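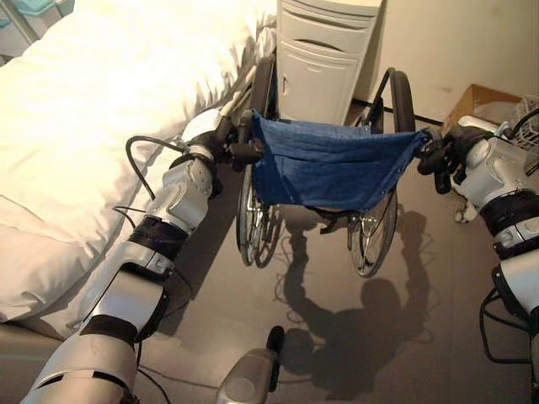
Ticket subject: Labels scan as "item not found" after moving to Jumeck
Status: Open, waiting on customer
Category: Barcodes and import
Site: Thammasiri Equipment Loans, Stavatitz

Good morning to everyone at the help desk, and thank you for being so patient with us on the phone last week. I promised I'd put it all down in writing, so please get yourself a coffee, it may take me a minute to get to the point.

We lend out home care equipment, everything from shower stools to wheelchairs, and in November we moved our whole stock list out of the old spreadsheet and into Jumeck. We have roughly 3,000 items on the books. The move seemed to go beautifully! The list looked right, the categories came across, and even the notes field kept its line breaks, which I had been quietly dreading.

The trouble is at the front desk. When we scan a label, one of two things happens. Most items come up right away, with a cheerful little beep. Others give us "item not found," even though I can type the name into the search box and there it is, plain as day. The same label fails every time, on both of our scanners, and it makes no difference if we restart the computer.

What I have tried so far:
Cleaned the scanner windows with a soft cloth.
Reprinted one of the bad labels on our Grekisetti printer. The new one fails exactly like the old one.
Logged out and back in, on two different browsers.
Scanned a bad label into a blank text document. It reads 004417, and that matches what is printed under the bars.

If it helps at all, the items that fail seem to be our older ones. I'm happy to try anything you suggest, as long as you tell me which button to press.

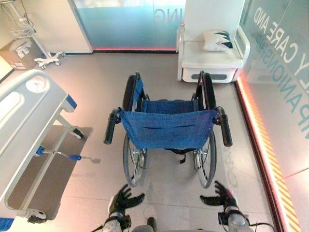 Posted by the front desk, Thammasiri Equipment Loans | 13/12/2021 | Reply 3 of 5

Well, you were right, and I could have kissed the keyboard. I opened the record for one of the bad items the way you told me (Stock, then Edit, then the little arrow next to Codes) and the barcode field says 4417. The two zeros at the front are gone! I then checked a handful of others that won't scan and every one of them has lost its zeros in the same way. The newer items start with a 7, so of course they sail right through.

I went back to the file we uploaded, and the zeros are missing in there too. I believe it must have happened when I opened the export to fix some spelling and saved it again. I only changed 14 rows, and it never crossed my mind that the program would tidy up the number column while I was in there. The good news is that I still have the original export in my downloads folder, and when I open it in a plain text editor, the zeros are all where they should be.

Before I go any further, I did a small test as you suggested. I made a file with just 200 rows from the original, using only the item ID and the barcode, and uploaded it with "Update existing records" ticked. It went through without a warning. I walked around the storeroom with the handheld scanner and tried everything from that batch I could reach, and they all came up properly. The loan histories are still attached as well, and I was very relieved about that.

One thing did puzzle me. I got a bit carried away and tried to send the rest in one go, and the upload stopped with a message saying "row limit reached." I haven't pressed anything since. Should I be splitting it up, and does each piece need the heading row at the top? 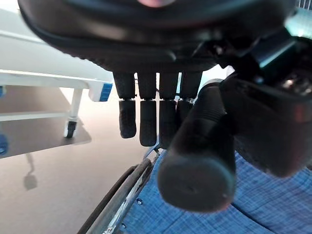 Do we have to print new labels for all the older items once the codes are fixed?

The labels you already have are fine to keep. They hold the full code with its zeros, so they will scan as soon as the barcode field in Jumeck matches.

On the upload, split the file into parts of no more than 1,000 rows, and yes, put the heading row at the top of each part. Please do the splitting in the text editor and leave the spreadsheet program closed. Your test batch can go through a second time without doing any harm, so there is no need to take those rows out. Keep "Update existing records" ticked for every part. If you see a message about duplicates, stop there and paste the wording into this ticket.

We'll leave the ticket open until you've had a chance to run the remaining parts.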